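The Letham arm rents for $1,192 a month, and Kemard, the firm behind it, would like you to think of it as a coworker. I have had coworkers. Few of them needed a firmware update before touching a plate.

Still, I came to like it. Delyth Llewellyn, who shares my bench, wanted it to tidy up small things, so small things are what it gets.

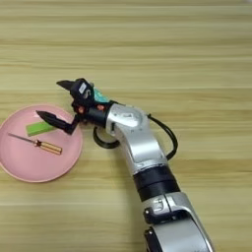
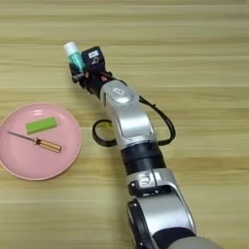 A pink plate, a screwdriver, a green block and one patient arm.

What the money buys

Mostly, it buys slowness you don't have to supervise – or so the brochure says. I supervised anyway. The contract runs 11 months, and support closes at noon on Friday. For a shop with dull, repeated chores, fine. For my bench, I'd keep the plate and send back the coworker.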